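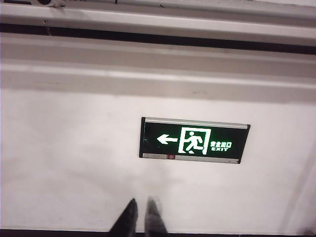
Ceiling rail and exit sign.

September 19, 2020. Gravy hold trials, pub kitchen menu, Tundedel.

Third batch of the beef gravy for the Sunday roast plates. Batches one and two both split in the bain-marie before the end of service. Recipe unchanged apart from the thickener: cornflour out, Rengifo modified starch in, same weight. Stock is the July bones, defrosted overnight in the walk-in.

Made up 700 ml. Brought to a simmer, starch slurry in off the heat, back on for 7 minutes. Passed through the fine sieve. Held at 75 C, lid on, stirred each half hour.

Result: no split at four hours. Slight skin when the lid was left ajar, whisked back in without lumps. Colour a shade lighter than batch two. Flavour flat at the finish, as though the starch is sitting on the salt. Added a further pinch at hour two and it helped a bit. Coats the back of a spoon but runs off a Yorkshire pudding faster than I would like.

Yield after sieving was 334 ml short of what the card says for a full pan, scaled up. Either the card is wrong or we are reducing too hard. Check against the Ristow costing sheet before changing anything.
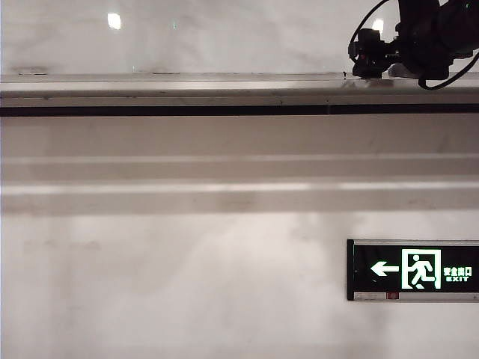
Takeshi Hattori read the above and thinks the flat finish comes from the stock and the starch is innocent. He would roast the bones darker, drop the second carrot, and leave the salt until after the hold. He also wants the skin test repeated with the lid fully off, as that is how the pass will treat it on a busy day.

Fair on the lid. Not convinced on the carrot.

Roast potatoes, same session: Neteck tray, beef dripping, 200 C. Good crust at 50 minutes, leathery after 20 under the lamp. No change from last time. Smaller trays, more often, is still the only thing that works.

To do:
Batch four with darker bones, salt at the end.
Lid off, skin checked hourly.
Reweigh bones before and after roasting.
Order more starch, code 2481 on the supplier list.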